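Wikum extends household bench tests to soft furnishings

Wikum has added cushions, printed cloths and small loose parts to the list of household articles handled at its Brotatby site, according to a notice issued to subscribers on Tuesday. The change takes effect in September and applies to all new test sheets.

Until now the list covered rigid articles only, such as boxes, lids and tableware. The revised list has 4 classes: rigid, flat, soft and mixed. A mixed setting is one in which articles from at least 2 of the other classes share the same surface at the start of a run.

The notice says that the mixed class was requested by furniture and storage firms, whose own trials are usually carried out with one article at a time. Trolunitz, which makes shelving and storage boxes, asked for a setting closer to a living room floor, where a cushion may be lying over a cloth and smaller articles may be standing beside it. The firm has booked 3 weeks of bench time in the autumn.

Under the new rules, each sheet must record the article, its starting position, the articles touching it and the position in which it is left. Soft articles are to be set down without smoothing. Cloths may be crumpled or folded, but the sheet must state which. A run is limited to 500 seconds, after which the surface is cleared and reset by hand.
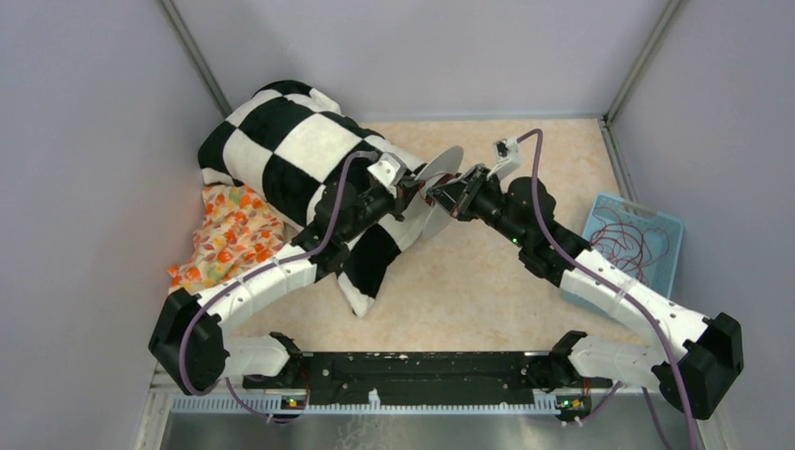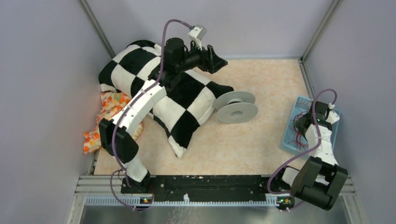

Two-arm work on the bench at Brotatby.

The mixed class is also the one in which overlap has to be written down. A cushion lying across a cloth hides part of it, and a sheet which lists the two as separate articles gives a poor account of the starting position. Wikum therefore asks for the upper article to be named first, followed by whatever is under it. By that rule the black and white checkerboard pillow is entered ahead of the orange and white cloth tucked beneath its left edge, and the grey spool-shaped piece to the right of the pillow has a line of its own. Patterned fabrics are to be described by colour and print. The older practice of entering them under a stock number alone will be dropped.

Thin round articles remain in the flat class. The sheet must say whether such an article is lying, standing on its edge or held at a tilt at the time of the entry. Articles with a hole through the middle may be entered as flat or rigid, depending on their depth, and the choice must be kept for the whole series.

Cervantes, the record-keeping package used at the site, will be updated to accept the new classes. Sheets completed under the old list will stay valid and need not be entered again. Where a series was begun under the old list and continues after the change, the two parts are to be filed separately and carry the same series number.

Fees for the rigid and flat classes are unchanged. Fees for the soft and mixed classes will be set out in a separate notice. Subscribers with bookings already confirmed may move them to the mixed class without charge, provided that the request reaches the Brotatby office before the first run of the series.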